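We use cookies to keep this site running. Accept all | Settings

Speaker notes: What the arms changed at Gratdale
By Joar Hedlund, 11 January 2021
293 shares | 17 comments

Okay, start slow, people will still be finding chairs. Say hello, say where I work: the returns room at Gratdale, in a building from 1963 with the worst coffee in Wodholm. We get eyeglass cases back from shops, all mixed up, and they have to be sorted before they go out again. Then go straight to the slides and let people look before I talk over them.

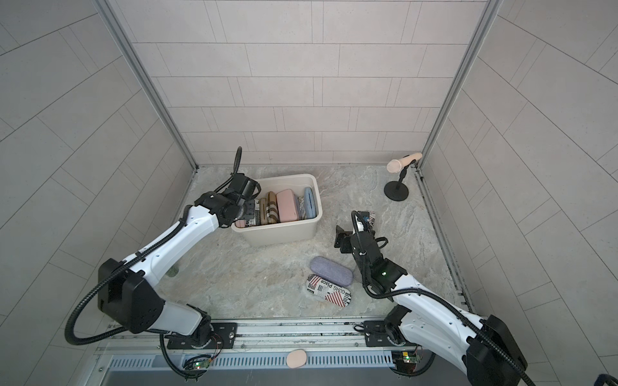
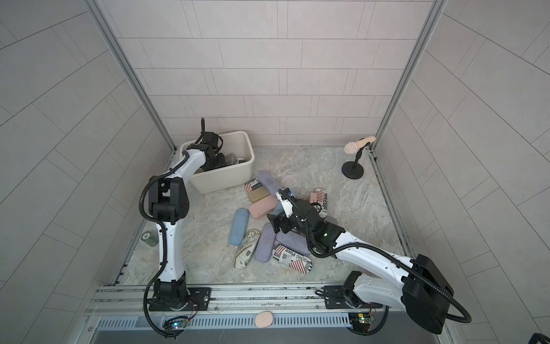
Both arms in those two. The next two are from down at the fingers. 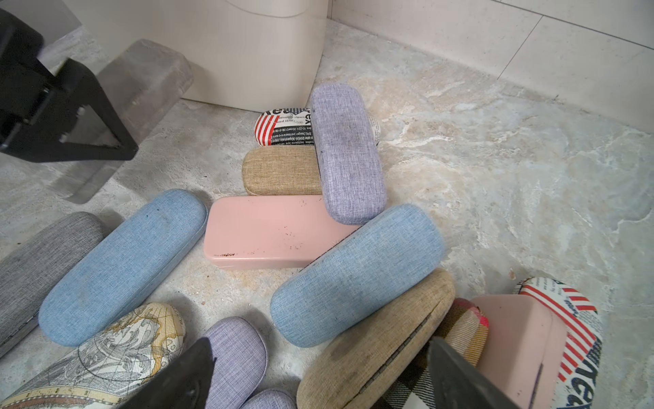
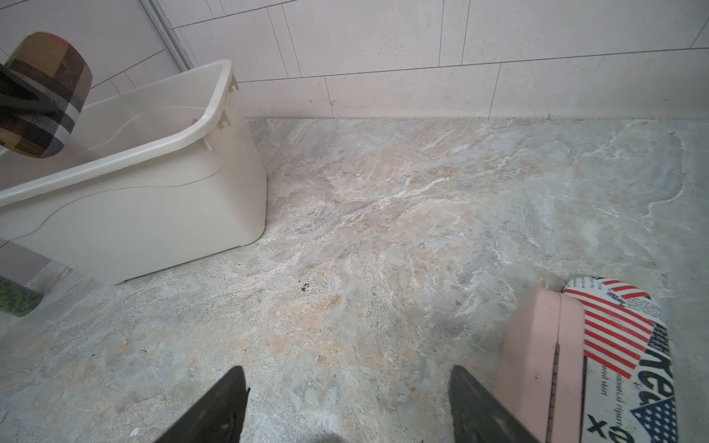 Agnes Backlund told me in rehearsal to stop saying the arms took over the boring part, since the boring part was when she got to talk to people. I want to keep that in, and I want to say it early!

So, the before. When I started there were up to 17 of us on the long table, elbows touching, radio on, and you picked up cases all day. Your hands knew the work and your head was free. I learned most of what I know about this company at that table (also how to make pickled herring, skip this if time is short).

Then August, when the arms came in. Tell the story of the first week. We all stood around with our arms crossed. Nobody had asked us which cases were the annoying ones, and we could have told them in five minutes: soft ones squash, and the stiff ones slide off each other when you stack them. Pause here, somebody usually laughs.

What my day looks like now. I set out a batch, I watch, I write up the drops, I fix the pile when it gets silly. The log had 113 drops in it the first month, every one typed by me or Agnes. It's more like minding than sorting. My shoulders feel great, I'll say that loudly, I used to go home and lie on the kitchen floor. But I get tired in a new way, from looking. Ask for hands: who here has a job that's mostly looking?

Pay slide. Be careful and be plain. Management moved us up one grade when we took on the log. That took two meetings and a fairly rude email from me (don't read the email). The folks who moved over to Trarner, the packing side, did not get the grade, and they do notice. I still think that's wrong and I'm going to say so with my boss in the second row.

Lodhi slide. That's our name for the new shift plan, and it's my favorite bit. Two people per station, never one. We asked for it so there's somebody to chat with, and it also means one of you can go to the bathroom.

If there's time: the training day, the radio argument, the sign on the door.

Questions. Somebody will ask if I'm scared for my job. Say yes, some mornings, and then tell them about the grade again. Drink water. Leave the batch sheet on the front table so people can take a copy.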